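Chapter 4
Sorting Tasks: Your First Full Project

By now your team can move the arm to a point and close the gripper. Good. Now the Flurnon Project, the one every club at Prestthorpe starts with. Two baskets, two labels, a pile of stuff. The arm puts each thing where it belongs.

Sounds easy. Plan on 40 tries before you trust it. Write down every one, even the bad ones. Espcially the bad ones.

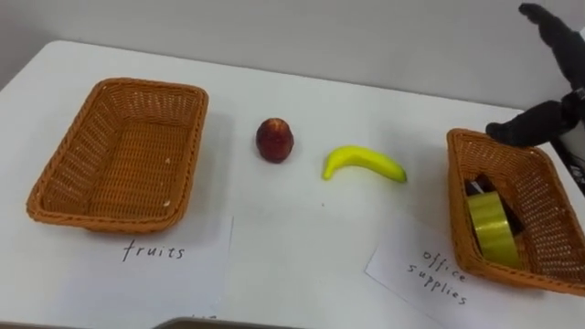 Fig. 4.1 Sorting partway along. Fruit still on the table, "office supplies" basket in use.

Before you start:
Handwritten labels are fine. Dark marker, big letters.
Leave space between items. A round fruit and a banana need differnt grips, so test both.
Agree on what counts as done. In the basket? Or in the basket and let go?

Section 4.1 covers grip points. 4.2 is the order of picks, and there Rainer Baumgart's team log is worth reading first (page 93). Timing comes in 4.3, limit is 20 minutes per run.

Key words: pick, place, label, run, reset

Warm-up. Sort the same items by hand, one hand only, two fingers. Note where you slow down. Bring your notes to 4.1.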